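Subject: Re: [tolentino-home] Shared walls, seams, and the 87 decibel question
Date: 19 Jun 2026
List: Tolentino Home Repair and Grumbling

On the panel question, somebody wrote:

> We have had the Plilari panels up in the back room since
> February and I still can't decide what to do about the
> seams. The Lukar leaflet says to fill them, the store says
> never fill them, and my brother-in-law says to hang a
> calendar. Has anyone on the list lived with them unfilled
> for a whole year? Does it get worse? Also, is the 87 in
> the product name a noise rating or what?

I have lived with mine unfilled for 2 winters, so let me take these in whatever order I remember them.

The 87 is not a noise rating. I called the store in Temia and asked, and after a long hold the answer was that it's the page number from the old catalog. They kept it because people had started asking for it. You may do what you like with that.

Filling. I filled one wall and left the other three alone, which my wife calls the experiment and I call running out of filler. The filled wall looked wonderful until the heating came on. Then the panels shrank a little, as panels do, and the filler came out in long thin noodles that the dog was very interested in. The unfilled walls did nothing at all. They moved when they felt like it and moved back in spring, and I never had to get up off the couch. If you do insist on filling, wait until the room has been heated for a few weeks and use something that stays soft. Do not use the tub that comes free with the panels. It is free for a reason.

Does it get worse? A bit, the first winter. One of my gaps opened enough to take the edge of a dime. I know this because I put a dime in it, and it's still in there. The second winter I couldn't see any change, though I'll admit I had stopped looking.

Cost, since two people wrote to me off list. The walls came to about 3000, including delivery and excluding the saw I already needed. Filling the one wall was another 20 and a weekend. Taking the filler back out was a second weekend, and I'd have paid a good deal more than 20 to skip it.

If you want to hide the seams, there are strips. They snap over the gap and they cost more per foot than the panels do, and once they're up you have a wall with stripes on it. Some people like stripes. My mother-in-law has them and speaks of them highly. I'd sooner paint the panels the same color as whatever is behind the gap, before they go up, so that when they shrink you aren't staring at a bright line of bare stuff. I learned that on the third wall.

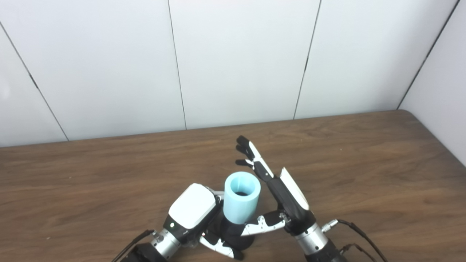
White paneling, seams left open.

Dark lines like those bothered me for a month and then stopped, much like the neighbor's wind chimes. A guest might mention them once. Give that guest the chair that faces the window.

One last thing on the calendar idea. I tried it - a big one, with barns. It covers one seam out of nine and you have to keep buying calendars. But it was the cheapest fix anyone has posted to this list, and I'm not going to be the one to talk your brother-in-law out of it.

If anyone still has the Lukar leaflet with the drawing of the corner joint, please scan it and send it to the list. Mine got used under a paint can.

Contact the list owner | Copyright Tolentino Home Repair list | Back to top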